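Keeping a shelf of small servers happy at home

I've been running a little cluster in my basement workshop for a while now, and it has turned into my favorite hobby by a mile! Three readers wrote in after the October post asking how I keep it tidy and stop jobs from falling over, so I've collected the tips I use most. You don't need fancy gear for any of them.

Label both ends of every cable. Masking tape and a marker are fine. I skipped this on my first build and spent a whole evening tracing a wire that went to a switch I had already unplugged.

Name your machines something you can say out loud. Mine are Evar and Istari, with Dong as the spare that comes on for big batches. Numbers blur together when you're tired, and you really don't want to wipe the wrong disk.

Split big jobs into small chunks. When I resized the family photo archive I cut it into 325 batches and let each machine pull the next one when it was free. Two of them choked on corrupt files overnight and the rest sailed right through – I only had to rerun those two in the morning. Write the finished batch numbers to a plain text file, so a power cut doesn't send you back to the start.

Leave memory free. With 16 GB in a box I plan for jobs that use 10 and leave the rest alone. Swapping to a slow disk will eat up any time you saved by squeezing in one more worker.

Copy the data once. If every machine reads the same big folder over the home network, the network becomes the slow part. Put a copy on each local drive first, then start the job. This one tip made my nightly run so much quicker that I thought it had crashed!

Test with one machine pulled. Go ahead, yank the network cable in the middle of a practice run and see what happens. Keegan Cormier from our Wutivcombe meetup suggested it and I was nervous, but I learned more in that half hour than in a month of reading. (My queue was handing the same batch to two workers. Oops.)

Dust matters. Turn everything off, unplug it, and go over the vents with a soft dry brush. Keep liquids off the rack, and that includes cleaning sprays – put the spray on the cloth, well away from the machines.

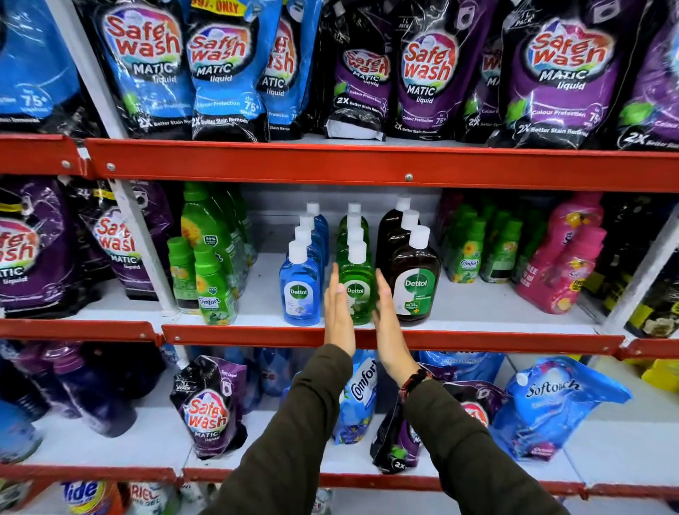
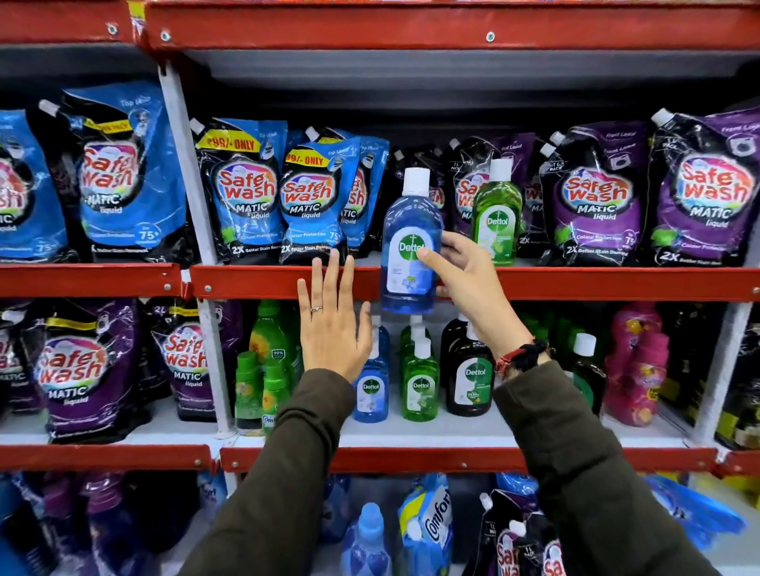 Shelving is the last thing, and I get asked about it more than the software. An open metal unit beats a closed cabinet for a home cluster, with air moving on every side and room to get at the plugs. Store shelving like the red and white unit with the Safewash pouches on it is the general shape to look for, upright posts with bolted crossbeams, though I'd leave off any back panel so the warm air has somewhere to go. Put the heaviest box lowest and the switch at eye level where you can see the lights. Run power down one post and network down the other, with hook-and-loop ties so you can undo them later. Check the bolts when you're in there dusting.

Next up is backups, and I have a lot to say about backups!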